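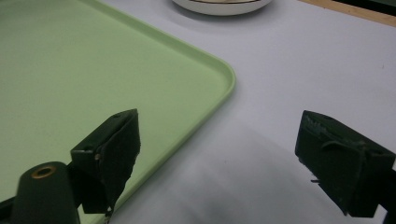 How much should I set aside for a first setup?

I'd plan on $1,368 for one hand-held gripper, its mount, a box of spare pads and the cables. My own first order came to exactly that, shipping included, and it got me recording tabletop work the same month. A robot arm is a separate line in the budget, and a much bigger one, so I wouldn't mix the two on one sheet.

Search this site Search Go

Should I buy the arm first or the gripper first?

Gripper first, if you ask me! I did it the other way around and the arm sat in its crate until June (still paying for it, too). With the hand-held you can start on the simple stuff, trays and plates on a table, and find out which jobs you want automated before you sign for anything large.

Is the Nadura kit worth the extra over the Skudgate?

Depends how many hours you'll put on it. The Skudgate is cheaper and perfectly fine for a trial. I went with the Nadura because I could order single fingers instead of a whole new hand, and I'm hard on fingers. If you're only going to run it for a few weeks, save the money and put it toward a decent table.

What wears out?

Finger pads, before anything else. The edges fray, and dishes seem to be especially rough on them. I keep 11 sets in a drawer and reorder when I'm down to three. Put pads in the yearly budget as a running cost — I had them under "repairs" for ages and the numbers never made sense. Cables are the other one. Buy two more than you think you need.

What do I need to buy for people to practice on?

Cheap plates, and a tray or two. Mine are mostly white round ones with a tan rim, and white on a white tabletop is a good hard test, so I'd get some of those even if you prefer color. I spent $42 on tableware and that included a few I knew I'd break.
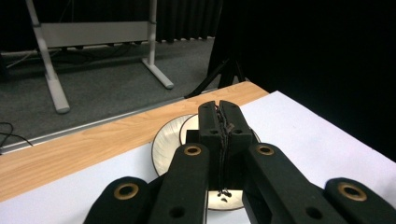

Planning the space

How much room does it take?

Less than an arm does, that's for sure. One table, enough floor to walk around it, and somewhere to run the cords. I'd price a plain dark curtain as well if your room has a busy background. Measure the doorway before you order the table (ask me how I know).

Can I lease?

You can. Camacho leases by the quarter and wants a $500 deposit, which I got back in full. Drenov only sells outright, but their quote did spell out the spare parts line by line, and I wish they all did that.

Contact | Copyright, all rights reserved | Back to top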